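4.2 堆叠顺序的在线规划

本节说明任务层规划器如何在餐具整理任务中选择下一个动作。规划器运行在 Illden 调度框架之上，输入为 Dobos 感知模块给出的物体列表，每个物体包含类别、颜色、碗口圆心、碗口半径和碗口法向。杯与碗使用同一套参数，仅在抓取模板上有区别。

规划器把桌面状态表示为一组有序栈，单独放置的碗视为高度为一的栈。俯视相机用于估计平面位置，但碗一旦嵌套，内层碗会遮住外层碗的大部分轮廓，仅凭俯视图难以判断栈的层数。因此我们加入侧方固定相机，由露出的碗沿色带推断层序，再与上一时刻的栈状态比对。两者不一致时以侧方视角为准，并重新触发一次检测。图 6 给出同一工作台的四幅画面。 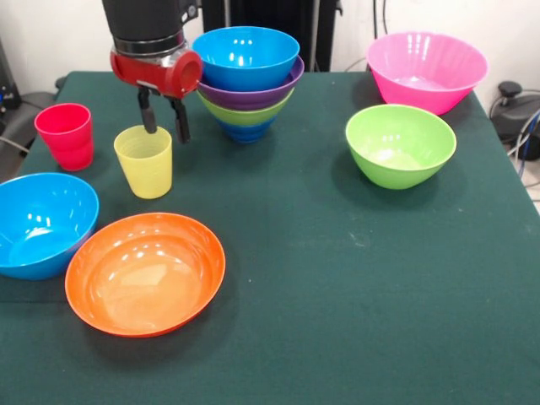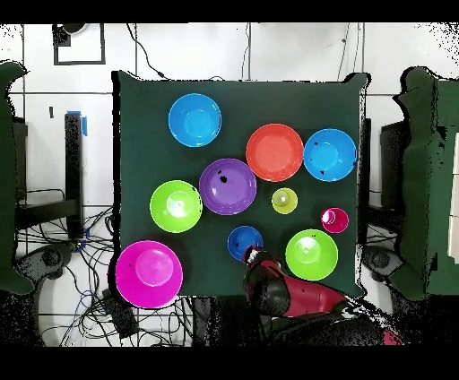
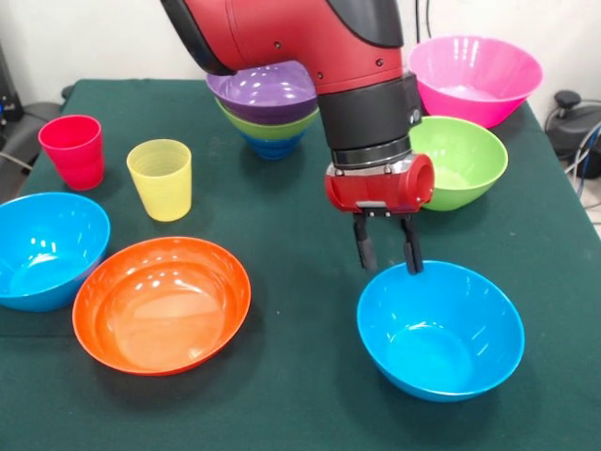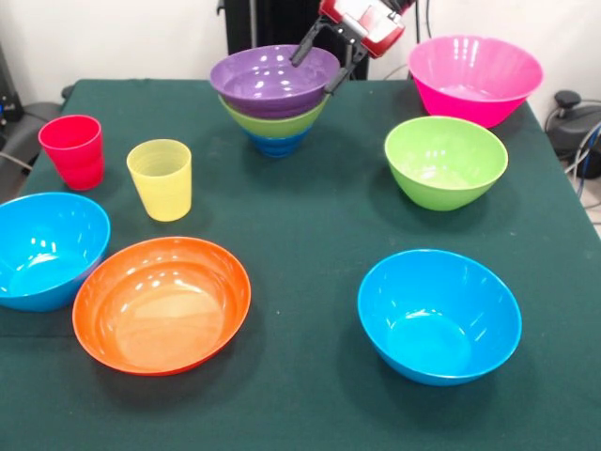 Vorgate 实验室 操作规划与感知组

图 6　绿色台布上的碗与杯。第二幅为俯视画面，其余三幅由侧方固定相机拍摄。

抓取位姿在碗沿上采样。对每个候选碗，沿碗沿均匀取 138 个接触点，两指分别置于碗壁内外两侧，如图 6 第四幅中紫色碗沿处的手指位置。与相邻物体包围体相交的候选首先被剔除，其余按腕部转角和到关节限位的距离打分。图 6 第一幅中夹爪位于黄色杯口上方，杯口半径小，采样点之间的间距也随之减小，此时我们只保留得分最高的 9 个候选进入轨迹优化。

动作选择采用有限深度搜索。代价由三项组成：搬运距离、放置后栈的倾斜风险，以及目标栈被机械臂遮挡的程度。第三项的加入与侧方相机的视角有关：在图 6 第三幅中，臂段挡住了后方紫色碗的右侧，此时若立即更新层序，容易丢失碗沿。规划器遇到这种情况会沿用旧状态，待机械臂离开后再更新。

轨迹由 Pledus 求解器生成，单次求解上限为 100 毫秒，超时则退回到上一个可行候选。调参阶段共记录约 3,717 次规划调用，日志中保存每次调用的栈状态、候选得分和退回原因，供 4.4 节的误差分析使用。倾斜风险项的权重在全部实验中保持不变，具体取值见附录 B。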